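We took the early train to Trorkthorpe in October, flask and sandwiches packed, because the walk up from the station is longer than it looks on the map and I have been caught out by it before. The Bostari workshop is in the old malthouse by the canal, the one with 1809 cut into the stone over the door. I'd been wanting to get inside that building for years, so I would probably have gone to see a display of drainpipes if they had put one on there. As it was, the open day was about teaching robot arms to do small household jobs, and I enjoyed it far more than I had expected to.

## Getting in and getting tea

There were 23 of us in the morning group, which was a squeeze on the stairs but fine once we were up. The tea was good and strong, and there was a lemon cake from Esposito, the bakery across the bridge, that had gone completely by the time the afternoon lot arrived (sorry, afternoon lot). The upper floor still has its low beams, so mind your head if you go next year. I didn't, and I had a bump to show for it.

We were given a short talk first, sitting on benches. The team there is putting together a big collection of examples they call Fadutden - I asked twice how to say it and I'm still not sure I've got it right. Each example is one go at one small job, from start to finish, with a person steering the arms and the cameras recording as they move. The learning system is then trained on the whole lot. They like to have 400 goes at a job before they try the system on it alone, and a person at the controls does a stint of an hour or so and then swaps, as it is tiring on the wrists and the patience.

## Watching the work

After the talk we went through to the recording room in threes and fours. I could have stayed in there all day! It's very quiet. The person steering hardly speaks, and you find yourself holding your breath along with them when something has to go somewhere narrow.

The job that morning was putting things into paper cups. It sounds like nothing, and I said so, rather too loudly, and was kindly invited to try it myself later on. What I hadn't thought about is how much a snack packet gives when you take hold of it, and how little room there is at the top of a cup once the packet is tilted. We saw one go with the corner of the packet just inside the rim of the yellow-green cup, the other arm keeping well out of the way with its blue fingers wide open, and our whole little group leaned forward together.
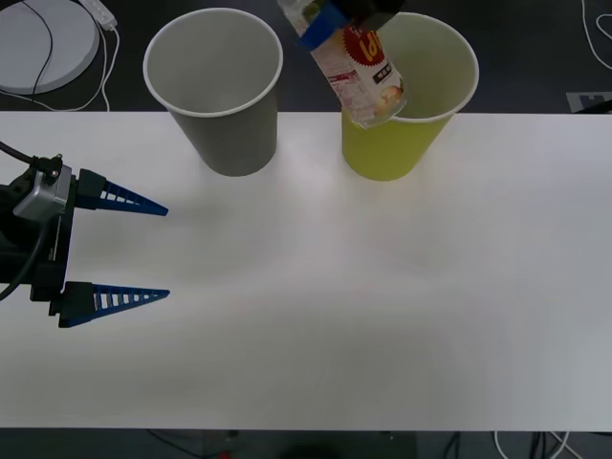
## Having a go

Visitors' goes don't count towards the collection, I was relieved to hear. I had 3 tries. On the first I knocked the cup over before I was anywhere near it, on the second I dropped the packet on the table, and on the third it went in, a bit sideways, and I got a round of applause from some very polite strangers.

I asked whether the spoiled goes from the proper sessions are thrown away. Some are kept, with a note against them saying what went wrong, and there was quite a lively chat between two of the team over how many of those are useful. I didn't follow all of it, but it was nice to hear people disagree so cheerfully in front of guests.

## If you're thinking of going

Book the morning, for the cake. Wear something warm, as the malthouse holds the cold, and allow twenty minutes for the walk back to the station - more if you stop to look at the lock, which we did, and missed the train we wanted.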